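Log the Command, Too

A few weeks ago Dayana Alvarado asked me why I keep complaining about how people store robot data. She runs a small cell at Stirico and had just lost an afternoon to a grasp that failed on playback and worked live. I gave her a short answer at the time. The longer one follows.

Most recording tools for two-arm setups save the joint positions the encoders report, the camera images, and the gripper opening. Many of them throw away the command that was sent. The thinking is that the measured position is what really happened, so the command is redundant. I held that view for years and wrote two loggers that worked that way. I think it is wrong, and I think it costs small teams more time than any choice they make about models.

Take a gripper closing on a pen. The controller asks for fully closed. The fingers stop at the width of the barrel. The encoder reports the width of the barrel. If you train on the reported width, or replay it, you are telling the gripper to go to the place where it is just touching the pen, with nothing left over to squeeze. The pen slips. Somebody then blames the gripper pads, or the lighting, or the calibration. The difference between the two numbers was the grip force, and it was never written down.

The same thing happens in the arm. When a joint carries a load, it sags a little behind its target. The gap tells you that there is a load. When a fingertip is pressed against a table, the gap tells you about contact, and on a cheap arm with no force sensor it may be the only thing that does. Leave it out and your data says the arm moved through free air the whole time.

People raise three objections when I say this. The first is size. A set of joint targets is tiny next to the camera stream. Our last set at Stavalus was 662 episodes, and the commands for all of it would have fit in the space taken by a handful of its video clips. I don't take this one seriously anymore.

The second is that the command depends on the controller. Change the gains and the same target gives a different motion, so the recorded targets go stale. This is true, and it is the best argument on the other side. Faustino Ochoa made it to me at length in April, and I had no good reply until I noticed that we were also failing to save the gains. Save both. A file that holds the targets, the measurements, and the controller settings can be reinterpreted later. A file with only the measurements can't.

The third objection is about clocks. The command is stamped when it leaves the control loop and the measurement is stamped when it arrives, and the two may be off by a few milliseconds or by a lot more. With two arms on two buses it gets worse. One side will lag the other, and a handover that looked clean to the person doing it looks in the log as if the left gripper let go before the right one had hold.

I agree that this is a mess. But leaving out the command does not fix the mess, it only hides it. When we put both streams side by side on the Beltrán rig, we found a delay of 15 milliseconds on one arm and 2 on the other. It had been there since the rig was built. Every policy we trained on it had been learning the delay along with the task. Perla Galindo found it in a morning with a plotting script, and she could only find it after the commands were in the file.

There is a wider point about tooling here. Small groups put their best people on the planner or the policy, and the logger goes to whoever is free. It gets written once, early, before anyone knows what questions they will ask of it. Then it can't be changed, or everyone is afraid to change it, and all the later work sits on top. I would turn that order around. Give the logger to your most careful engineer and let the planner be ordinary for a while. An ordinary planner can be replaced in a month. A year of recordings with a missing column stays that way.

The Dremum format, which we moved to afterward, has 8 required fields per arm. I would argue with two of them. The requested gripper position is in there, though, as its own field with its own timestamp, and a file without it is refused at load time – annoying on the first day and a relief after that. Leopoldo Quezada wanted it to be a warning. I voted against him and would again.
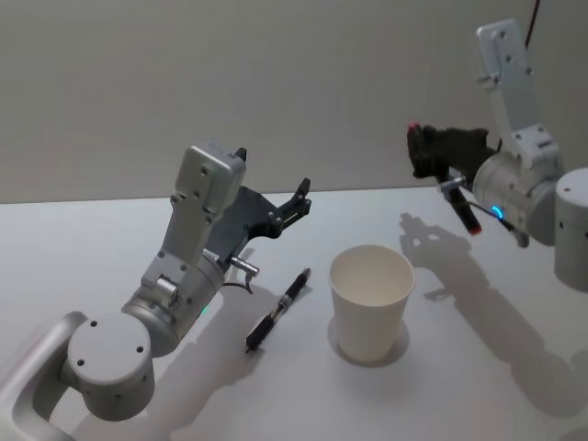 Dayana has since added the commands to her own logger. It took her one evening, most of it spent on the timestamps. The old recordings she is keeping, and I have told her to keep them in a separate folder with a different name, so that no one mixes the two by accident.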